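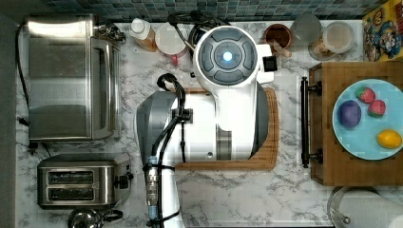

The breakfast counter at Redwood, with the fruit plate on its tray to the right.

Shared kitchen at Redwood gets its marble-patterned worktop in order

The kitchen at Redwood is open again, and what a difference a good sort-out makes! The shared room on the ground floor of the Pendberg building has a fresh layout, a proper place for breakfast things and, at long last, enough clear worktop to slice a loaf on.

Keabetswe Botha, who led the work, spent 5 evenings going through every cupboard with a pencil and a roll of labels. She pulled out 409 items in all, from egg cups to roasting tins, and 39 of them have gone to new homes through the Alemneh swap shelf by the front door.

"I found two fish slices still in their wrappers," she said. "People kept buying what we already had, and you can't blame them when the drawers wouldn't open."

The toaster oven and the two-slot toaster now share the left side of the counter with the kettle, so tea and toast can be made without crossing the room. Cups and jars line up along the back by the dark blue-green tiles. A wooden tray with a metal handle takes the right side, and the light blue plate on it — strawberries, a plum, a lemon — brings a lovely bit of colour to the place.

The boards have been sorted too. The big bamboo one, with a groove round the edge to catch the juice, is staying out on the worktop for everyone to use, and the round wooden piece with the knob in the middle has been kept as well. Keabetswe is very fond of it and was never going to let it go to the swap shelf.

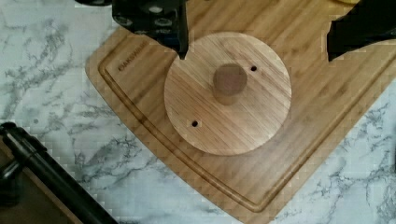 Spoons, pots and dry goods

Over by the glossy blue-teal tiles, the cooking tools have come out of their drawer and into a terracotta-brown crock, long wooden spoon and all. The large round black pot stands behind it, ready for the Zura soup lunches when they start up again. Regulars will remember the barley one from December, which went so fast that the second sitting had to make do with cheese rolls.

Dry goods are moving into clear containers with lids, which makes it much easier to see when something is running low.
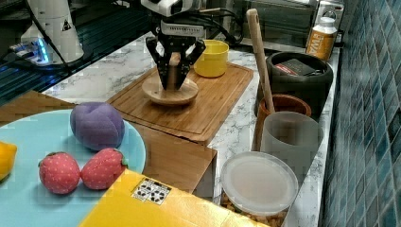
Anyone topping them up is asked to write the date on a strip of tape and stick it to the side. Tape and pens are in the narrow drawer, next to the tea towels.

There is still a bit to do. The tall cupboard needs a new hinge, and Keabetswe would love to hear from anyone with a spare bread bin — any colour will do. Offers can be left at the Redwood front desk.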